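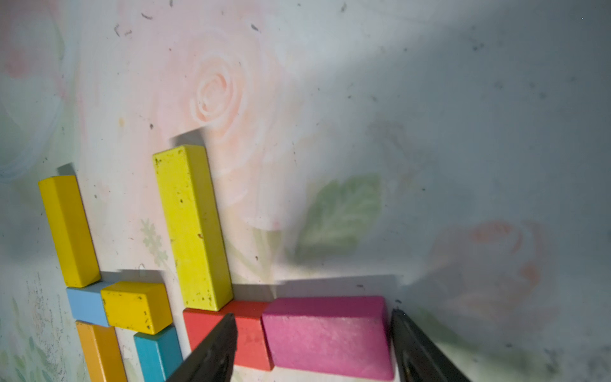
3.2 Blocks, wear and the printed ground

I'll admit I started out thinking colour would do most of the work in our sorting study, and that wear was just a nuisance. I've since come round. The painted wooden blocks in the Grallness set pick up chips and dark specks very quickly, and two yellows that looked miles apart in the catalogue get harder to name once they've been knocked about a bit. We logged 1389 placements over 4 sessions in May, and I kept going back to my notes on the yellows.

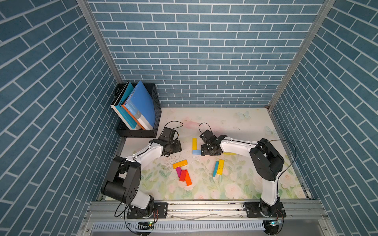 Figure 4. The play area, with rose-and-butterfly mat, blue brick wallpaper and book holder.

We chose a busy ground on purpose. Most earlier work (our own Kudent pilot included, sorry!) used plain grey card, and hardly anyone's table at home looks like that. Roses, butterflies and brick walls are much closer to a real child's bedroom, I'd say.

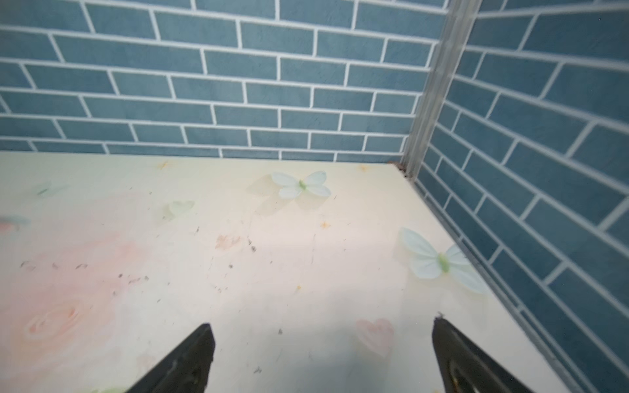 E. Antoniadis, Skukodon Play Lab

The print is pale, so even a scuffed block should stand out against it. Pink was my worry, as there's a broad pink wash on the mat and a pink block in the set, and I scored those placements separately. They're in the second half of Table 10, next to the reds.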